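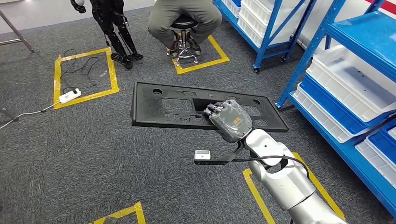
UNIT 6 - PARTS, PLACES AND FLOORS

Chapter 20
A Place for Every Part

Pick up any molded plastic part and turn it over slowly. Is there a hole at one end? A rim? Ribs? A flat panel with a large cutout in the middle has already answered one question for you, which is where your fingers can go. Most people never give a panel like this a second look, and that is a shame, for there is a lot of thinking packed into one shallow piece of black plastic!

In Chapter 19 we looked at single parts. Now we put them down somewhere, and "somewhere" is the subject of the next several lessons. Where does a part wait before it is needed? How does the next person find it? What marks the spot?

The cheapest answer is tape. A roll of yellow floor tape and a free afternoon will turn plain carpet into a set of addresses. One square can belong to a stool, another to a power strip and its cables, and a third can stay open for whatever comes next. When we visited the training room at Widico we spent most of the morning just looking at the floor (and came home with sore knees and a notebook full of sketches).

Key terms in this chapter: home square, open square, rim, rib, recess, cutout

20.1 The open square

Beginners love to fill things. Give a new class four squares of tape and there will be a box in every one before lunch. Try to hold back. An open square is a working part of the layout, the same way a blank line is a working part of a form. You need it when you swap two items, when a delivery arrives early, or when you simply have to set a panel down and think.

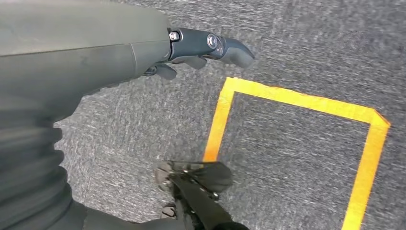 Size matters too. A home square should be larger than the thing that lives in it, with room on all sides for hands. For a long part, measure the longest edge first and then turn the part a quarter turn on the floor - does it still fit? If it does, nobody has to remember which way it goes. The Fludby workbook that goes with this unit has a grid page for planning squares on paper, and we really do recommend using it before you cut any tape.

Corners deserve some care. Lay each strip a little long, overlap the ends, and press down firmly. Carpet is less forgiving than a hard floor, so go over every edge a second time with the heel of your hand.

Try it yourself

Choose one flat part from your Mirnus kit. Sketch its top surface, marking every hole, recess and rib you can find. Then tape out a home square for it and an open square next to it. Trade places with a partner and see if they can put your part away without asking you anything.

20.2 Cables in a square of their own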